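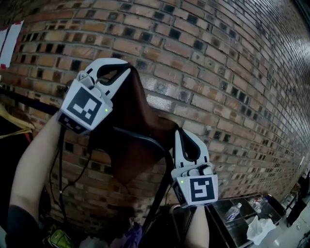
Cloth work with the pair, brick wall end of the building.

Trallberg hand-held grippers, the two-handed kit, reviewed after 7 weeks of use

Quick one, as I've got a session at two and the batteries are still charging.

We bought the pair to collect folding and handling examples for the learning side at Prakdale. Before that we had the Sarnetti set, which I reviewed here last year and was not kind to. You hold one in each hand, do the job with the jaws instead of your fingers, and the recordings go off to train the model. Simple enough. The hard part is doing it 3,000 times without your wrists giving up.

Grip

Very good on thin fabric. The curved fingers with the black lining take a corner of cloth and keep it, even with the middle sagging. Sarnetti's used to let go about when you got the second corner. Thicker stuff is fine too, towels, a fleece. Struggles with anything slippery, and a single sheet of paper flat on a table is hopeless. Slide it to the edge first.

Weight and cables

Heavier than you'd like. Fine for 20 minutes, then you feel it in the forearm. Maja Cieślak does longer stints than me and says its the wrist angle that gets her, so we swap over more than the manual suggests. Cables run down along the arm and you will catch one on something. Clip them to your sleeve. No clips in the kit, at this price!

Markers

Square printed ones on the housings. Tracking has been solid as long as you don't turn both hands away from you together. Wipe them down, thumb prints matter more than I expected. Green light on the body is easy to spot while you're working, good, I check it without thinking now.

The tool's own camera
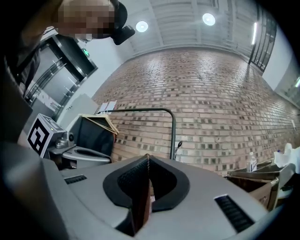 Set-up and charging

First set-up took most of a morning. Pairing the left and right is fiddly and the leaflet has the steps in the wrong order (pair, THEN calibrate). After that it's a couple of minutes. Charging is slow. We bought a second charger from Domański and that sorted it.

Software

Meh. It records, it uploads, it doesn't lose things. Naming a session is a pain and you can't rename one afterwards, so we have a whole batch from July called "test test cloth". Aniela Mazurek wrote a little script to fix the labels before training. Throwing out bad takes is quick at least, one press and gone. I bin plenty.

Would I buy again

Yes, for cloth and small household bits. For paper or very long days, try before you pay. Loses a star for the cables and the software, so 4 out of 5. Spare finger linings are sold seperately, get 2 sets with the order as delivery was slow for us.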